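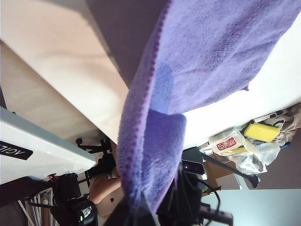

23/02/2022
towel folding, bench 2

Back on the purple microfiber. Question for the week is the same one Londoddale keeps asking: can they quit paying a person to fold at the end of the shift. Not yet. But closer than December, I think.

Log counter at 2,342 tries total across all cloths. 1,494 of those are microfiber, rest are the cotton ones and the dish cloths. Want to drop dish cloths from the set, too small, fingers bump each other. Ask at Zondemden before deleting anything.

What went ok today:
- pick up from a flat spread. Fine nearly every time if the corner is facing the arm.
- first fold, long side to long side. Slow but square enough.
- the Flastus grip settings. Left the closing force where it was, no more chewed hems.

What didn't:
- finding a corner once the towel is bunched up. Grabs the middle, lifts, gets a rope. Then it shakes the rope. Then it puts the rope down and calls it a corner.
- hem vs. fold line. The hem is a darker purple so you'd think that's easy, but a fold in shadow goes dark too and the picker scores them almost teh same. Need more examples with the lamp moved.
- two layers at once. Asked for the top one, got both.

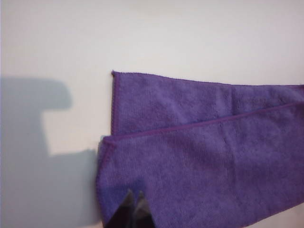
Purple towel, two layers showing, fingertips at the lower one. Note hem line vs. shadow on the left.

Tried the second fold from the hem side instead of from the open side. Better, maybe. Only did a handful so don't quote me on it. If the upper layer sticks out past the lower one the arm tries to fix that first and drags the whole stack. Turned off the fix-up step after lunch and just let the edges be crooked. Customer will not care about a crooked edge on a cleaning cloth. Badawi spec says edges "even to the eye", whatever that means, have to ask.

Time per towel: 196 seconds, start of pick to hands off, on the one clean run I clocked. A person does it while talking to someone. So for the shop floor no, not at that speed, unless it runs overnight and the bin is there in the morning. At home same answer I guess, you'd want it going while you're out. But then it has to deal with the rope thing by itself and right now it can't.

Wiping and stacking are further along than folding, see the other notebook. Cloth is just the hard one.

Tomorrow:
- move lamp, redo hem examples
- cap on shakes, give up after 2 and spread flat agian
- label the double grabs as fails, some got marked ok
- cotton set only if there's time
- charge the tablet, it died mid run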